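Workshop notebook, Sallden bench room
2 September 2020

Power tidy, second attempt. The first was in February and lasted until Hüsnü needed somewhere to charge a drill. Since then the bench by the window has grown its own root system, and today I pulled up 8 cables, two of which were plugged into nothing at either end. Tarık claims one of them is important. It is now in his drawer, being important there.

Cleared the benchtop and wiped it down. Shelf 6 gets the spare leads, coiled and taped, and the old brown extension has gone in the scrap bin with its plug cut off so that Recep can't rescue it again.

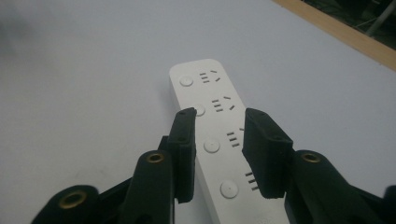
Labeling is the part we always skip, so I want it settled before anything gets plugged in. Thijs proposed a numbering system with prefixes, which would suit an airport. I'd like plain words on tape: LAMP, SCALE, SOLDER, and one left free for whoever turns up with a phone. The white strip has a button beside each outlet, so the tape can go next to the button and we can shut off the iron without also shutting off the scale, a thing I have done twice this summer with a sample on it. Muammer wants the kettle on there too. The kettle stays at the wall. I have written this on the wall.

To do:
Tape and a pen that works (the one on the string doesn't)
Ask Hedegaard if order 722 included cable clips or just the invoice for them
Screw the strip down or leave it loose? Thijs says screw, Hüsnü says loose, I say after lunch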